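Subject: Re: [skalbridge-home] Drafty back bedroom, what did you do?

Hi all,

I finally tackled ours in January, and I'm so glad I did! We had 218 feet of old weatherstrip in that house (yes, I measured every window) and most of it crumbled when I touched it. I did the bedroom first, then the hall, with a roll of the Testa foam and a lot of coffee.
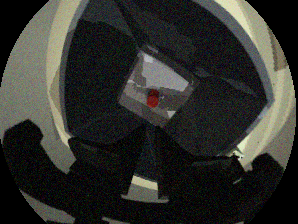
Lorraine Lockyer wrote:
> I'd skip foam on the sashes, it flattens in a year or two.
> We paid some 800 dollars for the whole upstairs in
> felt and bronze and it's still tight.

Lorraine, you may be right about the sashes – mine already stick a little. But 800 is more than I've got this winter, so foam it is, and I'll report back (probably complaining). The attic hatch took me 15 minutes and made the biggest difference of anything, go do yours tonight!

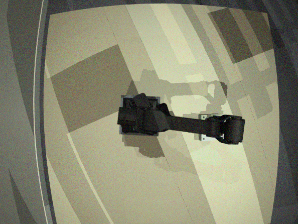

STILL ON MY LIST

- Storm door, bottom sweep
- Outlet gaskets on the north wall
- Ask Vatavetti if they still cut felt to length

Skalbridge Home List | Contact the list owner | Back to top
This site uses cookies. Accept | Settings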